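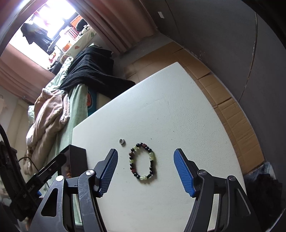

Looking after beaded jewellery

Wipe beads with a barely damp cloth and dry them straight away. Never soak a strung bracelet — the cord holds water and weakens.

Put pieces away flat. Hanging stretches elastic.

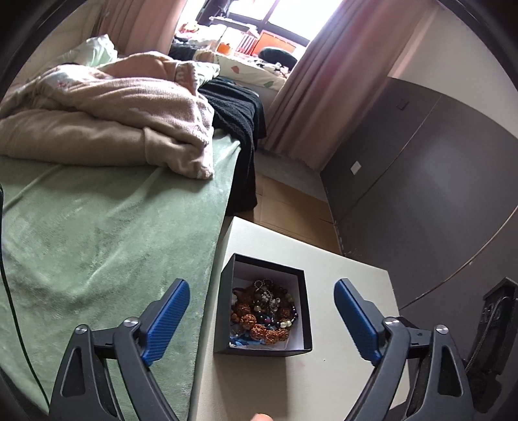 Beaded jewellery in an open box.

If strings tangle, tip them out on a table and start with the loosest loop. A drop
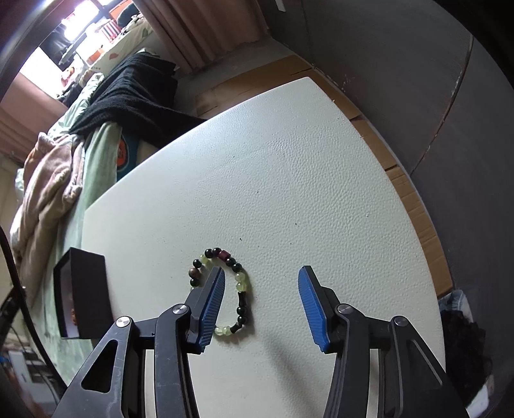

of baby oil helps with knots in thin chain, but keep it off beads. Check cords every September and restring any that look frayed.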